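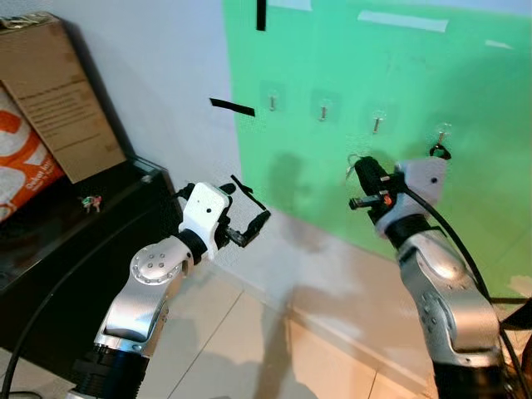 Both arms up at the green wall, with something small and black on the fourth hook.

We've got a new planner! Plimby 15 went live on our two-armed rig in August, and I've been grinning about it ever since (my tea keeps going cold).

The old version worked out a path for each arm on its own and then checked whether they'd bump into each other. If they would, it threw both paths away and started again, which on the hook task could mean a good long wait while you stared at two very expensive statues. The new one plans the pair together from the start, and it keeps the last good path handy so it can patch that up when a hook isn't quite where the cameras thought it was.

Seraina Steiner wrote most of it, and she's been running it against our saved Moulin logs – 952 of them, poor thing. Planning time is now down to about 200 milliseconds for a typical reach. I'd have been happy with double that!

It still gets muddled when a hook is hidden behind a gripper, and the fix for that sits in the perception code, so that's my job next. Seraina wants another 3,000 simulated runs before we let the Zallatano team loose on it. If you're on the old branch, please don't merge yet, the settings file has changed and I haven't written the notes.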